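Ticket 719 - Label printer dropping jobs, Urncombe site
Status: Open, waiting on vendor
Logged by: Helge Solheim
Opened: June 26, 2025
Product: Clesix label server, Ploso desktop printer on stores bench

Problem
Stores can't print bin labels. Job goes to the queue, sits as "spooling", then vanishes. No error on the printer, green light stays on. Test page from the front panel is fine so it's not the head or the ribbon. Started after the server patch, or that's when people noticed anyway.

Tried so far
- power cycled printer and switch port
- swapped the network cable
- cleared the spooler, restarted the Clesix service. Got 4 labels out, then same again
- deleted and re-added printer on the stores PC. No change
- checked the IP, matches the reservation. Someone had set a static on it back in February, put it back to DHCP

Update 1
Logged in to the server. 13 jobs stuck under the old queue name, the one with the space in it. Looks like the patch brought the old queue back and the stores PC is pointing at both. Purged the lot. Printed OK for a bit, then died on the long date template. Short template is fine every time.

Stores are back to marker pen for now. Not ideal, the dates need to be readable for stock rotation and the scanners obviously can't pick up handwriting.

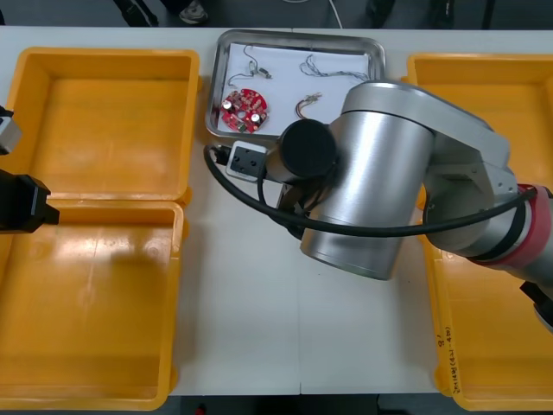 Stores bench, yellow bins and parts tray. Handwritten dates on the side of the right-hand bin.

Update 2
Reckon it's the date range field. Template has brackets and a slash in it and the new driver might be choking on the slash. Changed the format to dashes on a copy of the template and printed 7 in a row, no drops. Put the slash back, dropped on the first one. So that's reproducable at least.

Can't just change it everywhere - Ogola warehouse reads the same field on their end and their import wants the slash. Rang them, they'll check if it can take either. No answer yet.

Workaround for stores
Use the template called BIN SHORT and write the date range on by hand. Please don't keep hitting print if nothing comes out, it fills the queue and then I have to purge it again.

To do
- roll the driver back to the previous version on the stores PC only, after hours
- send logs and both templates to Clesix support (done, they want the full spooler trace aswell)
- remove the old queue for good, not just purge
- reprint the backlog once fixed, some 19 labels according to stores

Leaving open. Will update when Clesix come back or after the rollback, whichever's first.

HS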